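8 December 2020
Chores rig, bench notes

Simulator behaving this morning after Bouchra rolled the physics library back. No idea what was wrong with it. She says she knows and will write it up, so I have left a gap in the wiki.

Plan for the day was the tidying task again: pick up one small thing, put it down on another thing, repeat until management is impressed. Gamitz want to know by the end of the month whether the arm can clear a table. Their words were "a normal family table". I have met families and I don't think they have.

Ran the Rukance planner first with default settings, 16 starts, arm pose randomised, objects left where they were. Got 7 clean pick-and-places. The other 9 split between "closed on air" and "pushed it somewhere and then closed on air". One of the pushes was rather graceful. I have saved the log for Kristine, who collects them.

Changed after lunch:
- approach height up a little
- finger closing speed halved
- shadows switched back on (Archana had them off to make the renders quicker, and had told everyone except me)

Shadows matter more than I wanted them to. With them off the detector looks like a genius. With them on it starts having opinions about dark patches. 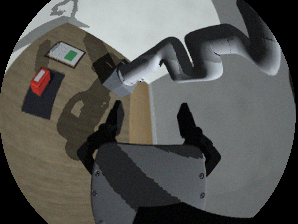 The wrist view is what the policy gets to work with, and I keep forgetting how little help it is until I try to do the job from it myself. Zineb and I had a go with the joystick, arm against human, loser makes the tea. The fisheye bends everything, so a straight push on the stick comes out as a curve on the screen and you spend the first minute apologising to the furniture. The red box sits over on its navy mat at the left, well away from the open fingers, and between the two there is the robot's own shadow lying across the wood, bigger than anything it has been asked to pick up. Zineb drove straight over it without a thought. The detector gave it a bounding box and a confidence score.

I lost, by the way. Milk is nearly out.

Second batch, new settings, same starts. Fewer pushes but slower, and a new habit of hovering over the target as if waiting to be introduced. Hajar thinks the depth estimate goes soft near the edge of the lens and the planner won't commit until it firms up. Plausible. She wants to bring the wrist round so the target is closer to the middle before the final approach. I want to do that too but it adds a whole extra move to every pick, and we are already at the speed of a very tired teenager.

For the record, since somebody will ask in the Ostine meeting: can it do a household chore yet? It can do half of one, in a simulated room where nothing is sticky. Give it a rigid box with a decent colour and it will get there more often than last week. We have not tried it on a tea towel. In May we did try a sock and I would point people to that entry, where I wrote "no" and then the time.

The Boutros people claim their unit sorts a whole drawer of cutlery. I watched the clip twice. It cuts between the third spoon and the first fork. I am not saying anything, I am only writing it down in my own notebook.

Things to do:
Mask the robot's shadow in training, or better, randomise the light so it stops being such a reliable companion. Archana prefers the second and has a script half done.
Try Hajar's wrist turn on the first batch of starts only, so we can compare.
Queue 500 episodes overnight with shadows ON. Have put a note on the monitor. Have put another note on Archana's monitor.
Ask Kristine whether a place counts as a success if the object lands on its side. At the moment the script says yes and I say it depends whose soup it is.

17:40, queue started. First few episodes look sane. Gripper opened when told to, which I am counting as progress. Left the plot window up so Bouchra can see it from her desk, she gets in before me.

Later, from home: checked in remotely, one worker has died with a memory error, the rest still going. Leaving it. Somebody still has to do the washing-up here and the state of the art is me.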